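4. Playing the Same Level Twice: What Players Told Us About Practice Modes

4.1 Why I went looking at practice modes

I started this part of the study because I was stuck. I had been playing Malero, the drumming game for headsets, most evenings in August, and there was one song on the hard setting that I could not finish. I'd get through the opening, fall apart in the middle, fail, and then sit through the whole opening again. After enough of that I stopped enjoying the opening too, and it's a great opening!

Malero does have a practice mode. You pick a starting point in the song, you pick a speed, and you can't fail. I knew it was there and I hardly touched it. When I mentioned this to other players, a lot of them said the same thing, and I got curious. So the question for this section is a small one: why do people who say they want to get better at a rhythm game leave the practice mode alone, and what gets them to open it?

Earlier work on games and learning tends to treat practice as a matter of difficulty. Make the thing easier, let people repeat it, and they'll improve. I don't disagree with that, but it skips over how a practice mode feels to be in. In Malero the crowd goes quiet, the lights drop to a flat blue, and your score is hidden. One player told me it was like being sent to sit in the hallway. I laughed, and then I noticed it was exactly how I felt in there.

4.2 Who played and what they did

I worked with 14 players, all of whom already owned a headset and had finished Malero on the normal setting. They played at home, on their own gear, and kept a short written diary after each session. I asked them to play for two weeks and to write down anything they felt like writing down, and some of them took that very seriously (one diary is mostly a long complaint about wrist straps, which I enjoyed reading).

Everyone picked one song they could not finish. Then for the first week they played however they liked. For the second week I gave them a changed version of the practice mode, built with the level editor that comes with the game. It kept the normal stage lights and the crowd sound, and it showed a running score for just the stretch being practiced. The notes themselves were the same. I want to be clear that this was a light change. I'm no programmer, and the editor only allows so much.

I also played along on my own song, and I've left my sessions out of the results. It did help me ask better questions in the interviews, I think, because people could tell I was suffering too.

4.3 What the diaries said

In the first week 12 of the players opened practice mode at some point, so it wasn't that people didn't know about it. Most of them went in, ran the hard part a few times, and left. The diaries are pretty blunt. "Boring." "Felt like homework." "Did it slow, did it fast, went back to the real thing and blew it anyway." That last one came up again and again in different words. Players could hit the notes in practice and then miss them in the full song, and they took this as proof that practice didn't work.

My own reading is a bit different. The middle of a song arrives when your arms are already tired and your score is already worth protecting. Practice mode takes both of those away. You come in fresh and there's nothing to lose. So people were learning the pattern all right, but they were learning it in a calmer place than the one where they had to use it.

In the second week the tone of the diaries shifts. Players wrote about the practice stretch as something they wanted to beat. Several made up their own rules, such as starting a few bars early to get up to speed, or refusing to stop until they had a clean run. I hadn't suggested any of that. The running score seems to have done most of the work, although I can't pull it apart from the lights and the sound, as I changed all of them together. A more careful study would change them one at a time.

Two players disliked the new version. One found the crowd noise distracting and said she'd always liked the quiet. The other felt the score made him rush. Both went back to the original mode partway through the week, and I let them. I think this matters quite a lot for anyone designing one of these modes - a switch in the menu would have kept both of them happy.

4.4 Practice spaces outside rhythm games

It's worth looking past music for a minute. Moltwood, a farming game with a fishing contest in it, lets you fish in the contest pond on any day of the year, with the same fish and the same timer. Players don't even call it practice. Stostard, a racing game, goes the other way and sends you to a gray test track with no other cars, and its forums are full of people saying they tried the track once. The pattern fits what I saw in the diaries, though forum posts are a rough sort of evidence and I wouldn't lean on them too hard. 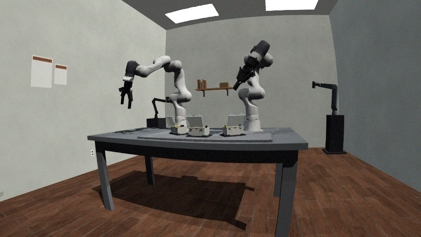
Figure 2. Computer-rendered workbench with two white robot arms and three small open cases.

Tahira Ansari, reading a draft of this section, wrote back that I was being too kind to the score counter. In her view the players in the second week were simply a week further on with a song they'd already spent hours with, and they might have cheered up with any change at all, even a new color for the menu. She also wondered whether a hidden score was really the problem, or whether players just hated being told they needed the help.

The first point is fair, and I can't answer it with the data I have. Every player had the original mode first and the changed one second, and swapping the order for half of them would have been the sensible thing to do. On the second point I do have a little to go on. When I asked in the interviews what they would rename practice mode, hardly anyone kept the word "practice." People wanted "loop," or "warm-up," or in one case "the garage." A player who went by Gil in the diaries said he'd have used it from the first day if it had opened by itself after a failed run, already set to the bar where he missed.

I tried asking the same thing of players who had given up on their song altogether, and they were less interested in the name. They wanted the full song to offer a checkpoint before the hard part, and said they'd happily take a lower score for it. I come back to checkpoints in the next section, along with the longer interviews.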